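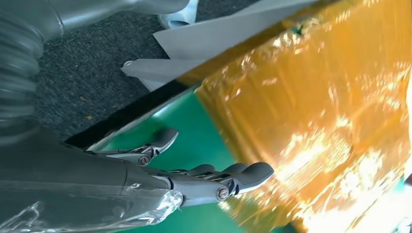

Clear plastic wrap, creased where it bunches up.

Home Browse Topics Recent Unanswered Members Log In

Filed under: Moving House > Packing > Liquids, Cleaners & Toiletries

How do I pack half-used bottles so they don't leak all over everything?

Cornel Dumitrescu
2022-03-13

Hello everybody, and thank you in advance to anyone who reads all of this, as my wife tells me I can't ask what time it is without starting at breakfast. We are moving at the end of the month from Dukness to Susau, which the map says is 1,751 miles door to door, and we have hired Bodance to take the furniture and most of the boxes. The big things don't worry me at all. The couch will be fine, the beds will be fine, and if the kitchen table gets another scratch it will have company.

What worries me is the cabinet under the sink and the one in the bathroom. We have lived in this house a long time and we seem to have half a bottle of everything. Shampoo, dish soap, two kinds of floor cleaner, furniture polish, sunscreen, some spray cans, a big bottle of cooking oil that I bought on sale and am too stubborn to leave behind. The last time we moved (only across town!) a bottle of fabric softener opened itself up in a box of winter coats, and I had to wash my good wool one so many times that it now fits my nephew.

So I'm hoping somebody has a system. Do you tape the caps? Do you put everything in bags? Is it better to stand the bottles up or does it not matter once the truck starts bouncing? And is it even worth it, or should I be giving it all away? Our estimate is for 2,212 pounds, so I do have a little reason to keep the weight down, but it hurts me to pour perfectly good shampoo down the drain. We'll be driving our own car behind the truck, and there is room in the trunk for a box or two if that's the better place for some of it.

Thanks again, and greetings to all of you who are also living among boxes this month.

Ionuț Ardeleanu

Hi Cornel, and first of all my sympathies about the coat. I have moved 9 times now, between work and family and one very bad landlord, and I've had syrup in the bath towels and hair conditioner inside a toaster, so please believe me that everything below was learned with a sponge in my hand.

Before you pack anything, ring up Bodance and ask for their list of things they won't carry. Every mover I've used had one, and spray cans were on it each time, along with bleach, paint thinner, lighter fluid and that sort of thing. It makes a real difference to your plans, so I'd do it before you buy a single bag. You can give away a lot of what's left. Neighbors will happily take an opened bottle of floor cleaner if you put it out nicely and it's still in its own bottle with the label on. I once got rid of an entire cabinet in an afternoon and came away with a pie.

For the bottles you do keep, here's how I go about it. Take off the cap and wipe the threads and the rim with a paper towel until they're properly clean, and then wipe the inside of the cap too. Old dried soap on the threads keeps the cap from closing the way it should, and I'm convinced that half of all leaks start right there. Lay a square of plastic wrap over the opening, doubled, big enough to come down well past the threads, and screw the cap back on over it. Go firmly but don't wrestle with it, or you'll tear the wrap. Flip-top caps get a strip of painter's tape over the lid. Pump bottles should be twisted into the locked position if they have one, and if they don't, I take the pump out altogether, put it in a sandwich bag, and find a plain cap from some empty bottle that fits.

After that comes the part people skip, and it's my favorite. The evening before you box things up, give every bottle a trial.
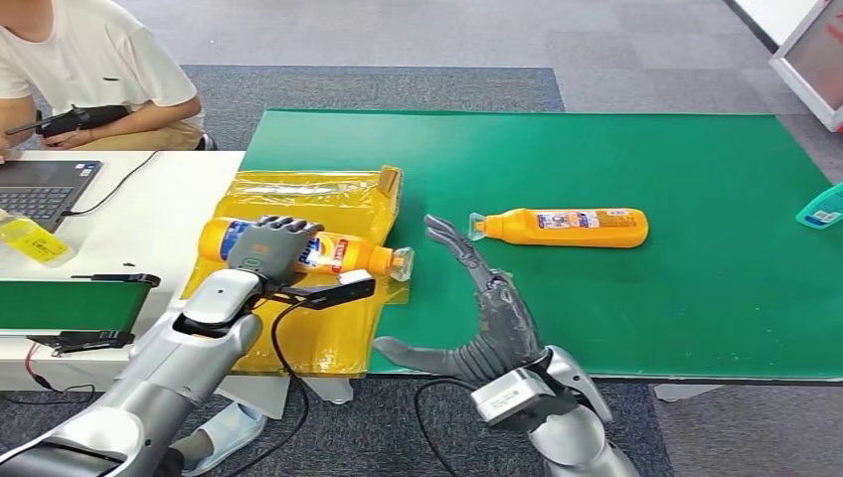 A leak trial costs you nothing but a bit of table, and I'd do it in batches, kitchen things one night and bathroom things the next. Close each bottle the way you mean to pack it and lay it down on something wipeable. A plastic bag spread flat does very well, just as you see with the yellow bottle lying on its side there, and a light-colored bag makes it easy to spot a drip. Give each bottle a gentle squeeze around the middle if it's the soft kind. Then go have your supper, watch your program, and come back before bed to run a finger around each cap. Anything that has wept even a little gets wiped, wrapped again and tried again, and if it fails a second time it goes to the neighbors or gets used up. Please don't decant it into a water bottle. I know it's tempting, but somebody will come along thirsty.

When you do the boxing, bag the bottles in small groups, 4 to a zip bag at the most, and keep like with like. Soaps with soaps, oils with oils, and anything with bleach in it far away from anything with ammonia in it, preferably in a different box or not coming at all. Stand them upright in a plastic tub with a lid and stuff old dish towels in the gaps so they can't tip. I've used the same Văduva tub for years, the deep sort with handles that clip over the top, but any tub that would hold water is fine. Write LIQUIDS and draw an arrow on all four sides. Movers are busy people and an arrow helps.

Your cooking oil deserves a bag all to itself, and then another bag over that one. I say this with love.

I'd put the tub in your own trunk, wedged so it can't slide, and bring it in with you at night if you're stopping along the way. Shampoo that freezes isn't ruined as a rule, but it can go thin and strange, and bottles filled to the brim can split. So leave a little air in them.

Good luck with Susau! Write and tell us how the coats did.

mopbucket_jo

i would just toss it all. seriously we moved two years ago and i packed every last bottle and then half of it sat under the new sink till it dried up. keep the expensive shampoo and buy dish soap when you get there, you'll be at the store for toilet paper anyway. also press and seal wrap works better than the regular kind imo, and rubber bands around the neck if the cap is wobbly.

one thing i don't agree with above is the painter's tape, it peels right off if there's any soap on the bottle. use packing tape and fold the end over so you can get it off again

Comments on Ionuț's reply
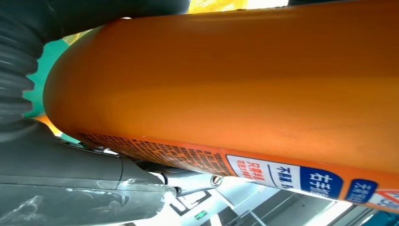 Cornel Dumitrescu
If the movers won't take the spray cans, can I drive them to Susau in our trunk?

Ionuț Ardeleanu
I'd carry only the ones you'll really use, caps on, standing up in a small box with towels around them so the nozzles can't get pressed. Keep them out of the sun and never leave them in a hot parked car. Most cans have a temperature warning printed on the back, commonly 120 degrees, and you should go by whatever yours says. For the rest, look up your town's household hazardous waste drop-off. Ours is only open on certain mornings in March, so check early, and don't put a can that still has something in it into the regular trash unless your town tells you it's all right.

Cornel Dumitrescu
Thank you, that's just what I needed. I called Bodance this morning and you were right about the list, it is two pages long and my furniture polish is on it. My wife has claimed the table for the shampoo trial tonight. The floor cleaners are going to the lady next door, who has already been over twice to ask about them, and I'm hoping very much that she bakes.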